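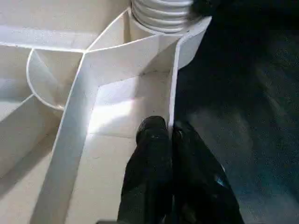 3.2 Construction of the stool and order of assembly

The object selected for the second part of the study is a small molded stool of the flat-packed type, supplied as one seat panel and a set of separate legs. Stools of this kind are common in homes, nurseries, and waiting rooms, and most buyers put them together without tools. Earlier work at the Drirkberg workshop (Skyrme and Theodorakopoulos) treated the seat as a flat plate with holes near its corners. We found that simplification too coarse. The underside of the seat is where the strength of the product lies, and it also decides how easily a leg can be brought to its place.

Seen from below, the seat is a shallow tray. A rounded rim runs along its outer edge, and thin ribs divide the space inside into compartments of unequal shape. The ribs stiffen the panel against a load placed at its center, where a plate of the same thickness would sag. They also add a practical difficulty. A person working by touch may take the edge of a rib for the edge of a socket, and in our trials at Stikton this was the most frequent cause of a false start. 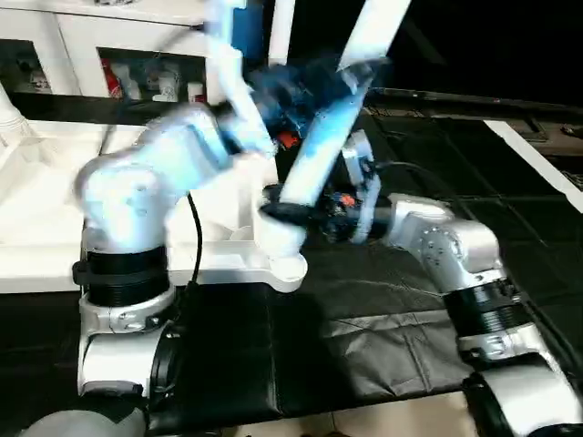 The printed instructions give seven steps, of which five concern the legs. They ask the user to turn the seat over, to place the legs one after another, and to return the stool to its feet only when every leg has been checked. We kept this order in all sessions. Two participants asked to set opposite corners first — a habit carried over from tightening the bolts on a table — and their results were recorded separately as variant B.

A leg that has been started at a slight angle will often feel secure in the hand. The lean becomes plain only at the far end, where a small error at the socket has grown along the whole length of the leg. For this reason, each leg was judged at its foot as well as at its collar. Legs found to lean were taken out and set again, and the time spent on the correction was counted as part of the step. 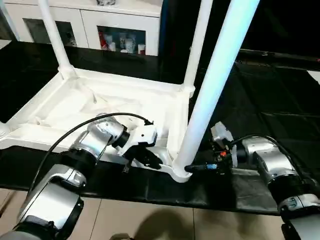 Access to the sockets changes as the work proceeds. The first leg can be approached from any side. By the last, the legs already standing limit the movement of the forearm, and participants tended to turn the whole seat toward themselves in preference to reaching across it. A dark covering was used under the work throughout, as the pale plastic is hard to make out against a light surface.

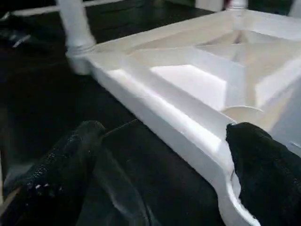
Figure 6. Underside of the seat panel, showing the outer rim, the molded ribs, and a raised square block within the rim.

Section 3.3 reports the time taken for each step and compares variant B with the printed order.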